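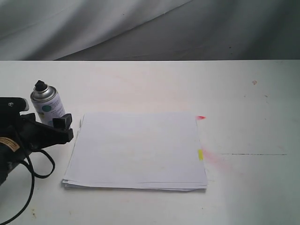
Hindidstead sheet

The Hindidstead sheet is a discontinued Canadian format of uncoated writing paper, sold by the Parisi mill at Uvness. It was supplied trimmed on all four sides, in cartons of 2,000 sheets or half-cartons of 1,000.

Composition

The furnish was bleached softwood pulp with a chalk filler. Rosin sizing was used at first and later replaced by a neutral size, which slowed yellowing in storage. 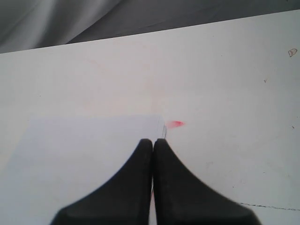

Grain ran parallel to the long edge. Sheets cut across the grain were sold separately under mill number 534 and tended to curl in dry winter air.

Handling

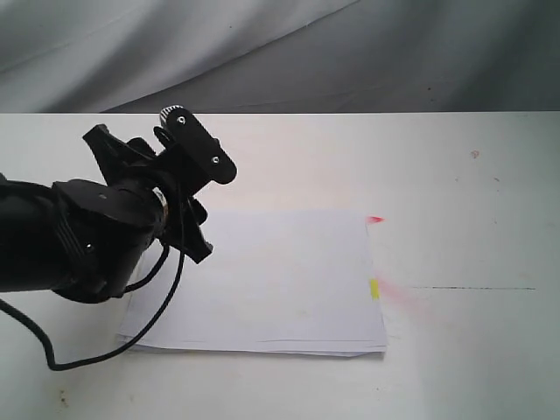 Conditioning was carried out before printing, with the wrapper removed and the paper left at the humidity of the pressroom. The mill's handling sheet, written by Matěj Gajdoš, called for a flat support of neutral colour. A white tabletop meets the second requirement, although it gives little contrast with the edges of white stock. Curl was judged by eye along the grain.

Successors

Lino Melis redesigned the format as Jarnari, in 2 weights. The heavier weight was intended for ledgers and had a harder surface.
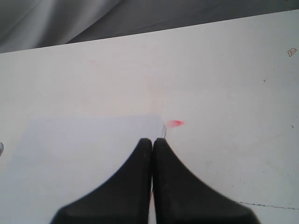

White tabletop with draped grey fabric behind.

See also: Paper sizing; Grain direction; Ream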